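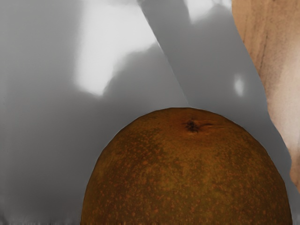
The skin of a fruit keeps water in and germs out. On most apples it is smooth and covered with a thin coat of wax. On some fruits it is brown and rough, and this roughness is called russet. It forms when the outer layer cracks as the fruit grows and the plant seals the cracks with cork, the same kind of material found in tree bark. The many small orange-tan freckles on a brown fruit like this one are lenticels. A lenticel is a tiny opening that lets gas pass through the skin. The dark dimple near the top is where a stem would have been.

Why fruit needs air

A picked fruit is still alive. Its cells use oxygen and sugar, and they give off carbon dioxide, water and a little heat. This is called respiration. Cold slows it down – one reason fruit keeps longer in a refrigerator.

Try it

Weigh a pear on a kitchen scale and write down the number. Leave the pear on a shelf for 7 days, then weigh it again. The lost weight is mostly water that has passed out through the skin.

Text: Ilham Tazi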